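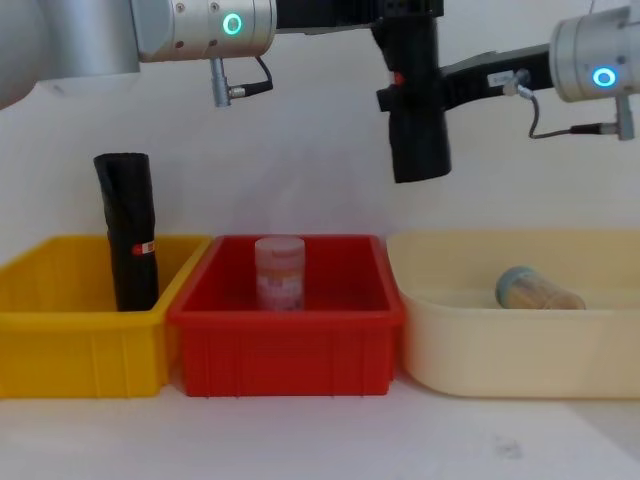
I got to the Plumex club room a little after four, and Shiuli Weerakoon was already telling somebody to stop leaning on the table. She's the captain this year (elected in April, by a pretty narrow margin, she says) and she talks about as fast as I type.

The club's project is sorting. Two arms, a yellow bin, a red bin, a cream one, and a list of household stuff that has to end up in the right place. "Everyone thinks the arms are the hard part," she told me. "It's the jars! You squeeze a jar a tiny bit off center and it just spins away from you."

They've logged 359 practice runs so far and want 700 before they go to Wenasach, the regional meet. I asked if that was a rule. "No, that's Jericho," she said, and Jericho Mangubat waved from behind a laptop. "I like a big number," he said. "Last year we had nowhere near enough and it showed."

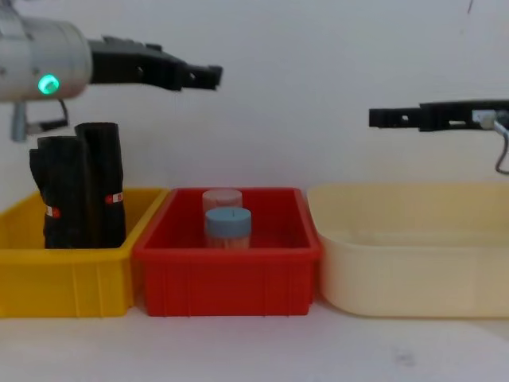
What I really wanted to know was how they keep the two arms from whacking each other. Milagros Dagdag handles that side of things, and she was happy to get into it. "They share the space over the middle bin, so one has to wait its turn. We spent roughly 9 weeks on waiting. My mom asked what I did all spring and I said, I taught a robot to wait."

Mr. Panganiban, their coach, mostly stays out of the way. He did tell me he'd prefer they slow everything down by half, and Shiuli made a face at that. "We'd never finish a round," she said. "Amado, sorry, Mr. Panganiban, worries about the grippers. I worry about the clock."

They argued about it for a while, very cheerfully, and then Milagros asked if they could get one more run in before five. I put my notebook away and let them work.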